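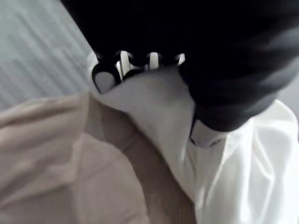
A black gripper, close up.

28 Feb 2023
By Kedir Zeleke

Flidetti: your questions

I get the same handful of emails every week, so I've put my answers in one place. If yours isn't covered, write to me and I'll add it when I get a quiet evening.

What is Flidetti?

It's a free newsletter about how newspapers abroad write about politics. When a minister gives a speech, I like to see what the papers two or three countries away made of it, and quite often they picked up on something completely different (or got the poor minister's job title wrong!). I pull out the bits I found interesting, put them into plain English and send them round. There have been 144 issues so far and I still get a bit nervous pressing send.

Which papers do you read?

There are 70 on my list, though I don't get through all of them in a week. Some weeks it's mostly Spanish and Portuguese, other weeks I get stuck on one long row in an Italian regional daily and forget to have lunch. I do skip opinion columns unless everyone else is quoting them.

Do you translate everything yourself?

Spanish, Portuguese, Italian and Amharic, yes. For French I lean on Akosua Acheampong, who also reads the whole issue before it goes out and takes out most of my exclamation marks. If neither of us reads the language well enough, the piece doesn't go in. I did try machine translation back in August and ended up with a finance minister "resigning" when she'd only signed something again. I had to send a correction the next morning and I'm still embarrassed about it.

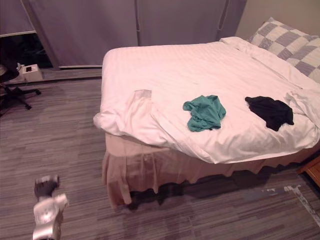

How do I know you're quoting people fairly?

Fair question! A quote that started in English, got printed in another language and then came back to English through me can end up a long way from what was said. So whenever there's a recording or an official text I go back to that and use the original words. If I can't find one, I say in the issue that it's my translation of somebody else's translation. I also keep the link to the article at the foot of each item, and you're welcome to check my working.

Can you cover the pandemic inquiries?

A bit, yes. I'll include the coverage when it's about how one government looks at another – who's comparing whose lockdown with whose, that sort of thing. I don't do case numbers or health advice, I'm not qualified and there are people who are.
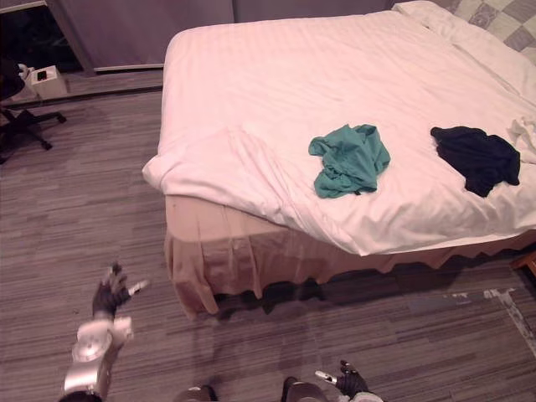

Akosua Acheampong thinks I should be stricter on this one, and says an inquiry only belongs in the newsletter once a foreign paper has put it on the front page. We've agreed to try it her way until the summer.

Do you take sides?

I've got opinions like anybody else, and you can probably guess a few of them. I try to keep them to the short note at the top, which is never more than 300 words, and you can scroll straight past it.
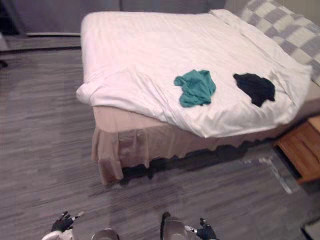
Who pays for it?

Readers do, if they fancy it. It's £5 a month on the Kpodo page and you get exactly the same newsletter as everyone else, plus my thanks. No parties, no campaign groups, no adverts.

Can I come and say hello?

Please do. I give a talk now and then at the library in Vodamstead, and there's a reading group in Henatness that goes through each issue over coffee. Dates go at the bottom of the newsletter.

I've stopped getting my copy. What's happened?

Have a look in your junk folder first. If it isn't there, reply to any old issue with the word "missing" and I'll put you back on the list by hand – it can take me a day or two.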